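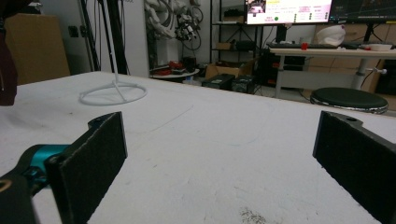 *Wrist view from the handheld gripper, fuzzy-padded fingers open, wire stand at the back left of the table.*

**Handheld gripper: Etim fingers vs. Jodus fingers, pad wear and camera view**

**narbridge_bench** – February 21, 2021

Posting my notes on the two finger sets, as promised in the calibration thread. The picture is the flat paddle set (Etim) with the dark fuzzy pads. I don't have a matching view with the Jodus set yet.

Setup: same handheld body, same camera mount, same trigger spring. 50 grasps per set on a thin vertical rod, approach from the front, lift, hold, put back. I logged slips and any grasp where the rod ended up rotated against the pad.

| Finger set | Grasps | Slips | Rotated |
|---|---|---|---|
| Etim, flat paddle | 50 | 2 | 9 |
| Jodus, curved | 50 | 9 | 2 |

So the flat set holds better and the curved set centers better. Both slips on the flat set were near the tip. My plan is to stay with flat for the next round of demos.

**kestrel_mount**

What pad material is that? If it's open foam I'd expect the rotation count to grow as it packs down. 50 grasps is too few to see it.

**narbridge_bench**

It came on the fingers with no data sheet. Fuzzy surface, some give under a thumbnail. I haven't measured thickness before and after, and I should have.

**schae_eltham**

I'd argue with the conclusion. A rotated rod is a worse outcome for us than a slip. A slip is easy to find in the log: the gripper closes fully and the episode gets thrown out. A rotated grasp stays in the set and the policy learns it. By that measure the curved fingers win, and by a wide margin.

We used curved fingers for everything at Eltham from November on. In our log of 1307 grasps, the ones that hurt training were nearly all bad angle, hardly any drops.

– Seo-ah Chae

**narbridge_bench**

Fair for rods. Most of my objects are boxes and flat packs, and on those the curved set only touches along a line. I didn't put that in the table because I only ran the rod test.

**kestrel_mount**

Then the rod test doesn't support your choice either. You picked flat for boxes and tested it on a rod.

**narbridge_bench**

Agreed. I'll run both sets on a box and add the numbers.

**ohmline**

Different point: camera view. The fingers come in from the bottom corners and the gap between them is clear, good. But look at how much background you're taking in. Two monitors, one of them bright, shelving, a desk, and a robot arm against the back wall. If your exposure is on auto, the bright screen and the white tabletop will push it around every time the wrist turns.

**narbridge_bench**

Exposure is on auto, yes. I saw some drift but put it down to the overhead lights.

**ohmline**

Lock it. Meter on the tabletop and leave it there. Dark pads on a white table is already a lot of contrast, and you want detail in the pad faces if you plan to judge contact from the video.

**schae_eltham**

Second the lock, but I'd leave the background alone. We hung curtains for one round and the policy got worse the day they came down.

**ohmline**

Clutter is fine. A lit screen with changing content is a different thing. Turn the monitors off while recording.

**kestrel_mount**

Is the teal joint printed? Ours flexed there under load and the fingertips toed out. It would give you the tip slips you describe.

**narbridge_bench**

Not sure, the joints came with the kit. There's a little play if I pull on the tip. I'll clamp the body, hang a weight from one finger and measure at the tip. Next run: box and rod, both sets, exposure locked, monitors off, pad thickness before and after.

**schae_eltham**

Please log grasp angle as a number this time. "Rotated" could be one degree or thirty.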